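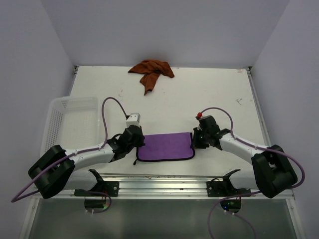 Linen Room Update for January

Hi all, and thanks again for backing the Stollgate laundry folding work! The big news is that we're finally through the backlog of donated towels and cloths - 449 pieces sorted, and 200 of those folded and sent over to Cullar.

The bound cloths, like the purple one with the navy edge, are my favorites because they lie flat and square up nicely. Towels are another story (the rust-brown one is in a proper crumple), and I'd like to give them more time next month. The white baskets with the grid sides are doing fine, so I've dropped the new bins from the budget.

Spending stands at $3,310, and that covers the shelving from Hviid. Laiba Orakzai has the receipts if you'd like to see them. I still need a yes or no on the 2 extra Saturday sessions at Iscombe - could you let me know before the next order goes in?

We use cookies to improve your experience. Accept all | Manage settings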